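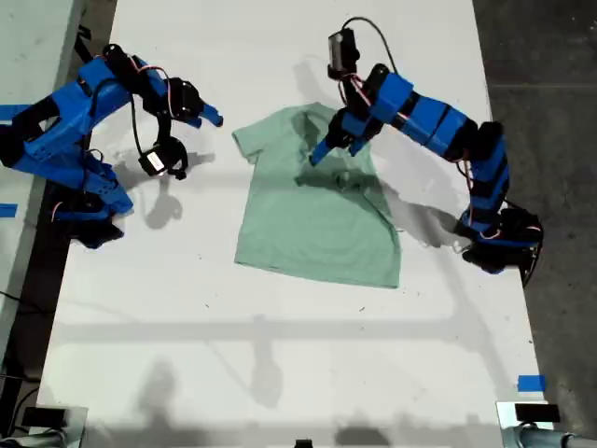
Turnenix bimanual kit: evaluation status report
To: Benedetta Piras, Equipment Program, D'Amico
From: Ettore Mancuso, Meltville site
Date: May 13, 2022

1. Status

The evaluation is on schedule and within budget. Assembly, calibration and the first block of garment trials are finished. The second block started this week. One item, the wrist cable routing, is open with the supplier and is covered in section 4.

2. Equipment under review

The Turnenix kit is sold by Lokon as two tabletop arms with 3D-printed links, servo motors, pincer grippers and a small camera for each wrist. It ships as parts. The price includes control software and one year of email support, but no table, no host computer and no mounting hardware beyond the base clamps. We supplied a white-topped table and an existing workstation.

Assembly of both arms took two people four working days. The written instructions are adequate up to the elbow joint. From the wrist outward they describe an earlier version of the camera bracket, and the screw lengths listed do not match those in the bag. Lokon sent a corrected page the day after we asked.

Servo identification has to be done one motor at a time before the links are joined. We missed this on the first arm and had to take the shoulder apart again. Any site buying the kit should schedule for it.

3. Garment trials

The task set in the grant is to fold one short-sleeved T-shirt from a flat start and leave it in a marked area of the table. We split this into grasp, lift, fold and release, and score each stage separately. The first block was 500 attempts under operator control, meant to establish what the hardware can do before any learned policy is tested on it.

Grasp is the weakest stage. The grippers close well on a hem or a sleeve edge, where there is a free border to pinch. At the collar the fabric is doubled and tends to bunch under the fingers, and the operator often has to press down and drag slightly before the pincer gets hold. Pressing at the neckline also shifts the shirt on the table, which spoils the alignment for the other arm. Median time for a collar grasp was 29 seconds in the first block. This is too slow for the use described in the proposal.

Lift and release gave little trouble. Fold quality depends almost entirely on where the first grasp lands. We tested rubber sleeves on the fingers for part of the block. They help on thin knits and make release worse on heavier ones, so they have been taken off until we can compare them properly.

Lighting affects the wrist views more than expected. The arms throw shadows on the table next to the work, and with a pale shirt on a white surface the hem can be hard to separate from the background. We have requested a quote for a diffuse overhead panel. A darker table covering would be cheaper and will be tried first.

4. Open items

Wrist cables. The camera cable has no strain relief at the wrist and forms a free loop when the arm reaches inward. It has not failed, but the connector on the right arm worked loose twice during the block. Lokon has acknowledged the report and promised a printed clip. No delivery date has been given.

Servo temperature. The shoulder servos reached 60 degrees Celsius after long holds with the arm extended. We now limit continuous holds and rest the arms between sets. The product sheet gives no duty cycle, and we have asked for one in writing.

Spare parts. Gripper fingers can be printed on site from the supplied files. Servos cannot be substituted without changes to the software configuration. I recommend holding two spares.

5. Budget

Spending to date covers the kit, the table and consumables. Roughly 2,000 dollars remains in the equipment line. The spare servos and the table covering would come out of that amount. The lighting panel may not fit, and I will ask for approval separately if the covering does not solve the contrast problem.

6. Next period

The second block repeats the same task with the start position of the shirt varied, including partly creased starts. Scores by stage will be sent to your office with the raw log files when it closes. The recommendation on buying further kits is deferred until the duty cycle figure and the cable clips have been received from Lokon.

E. Mancuso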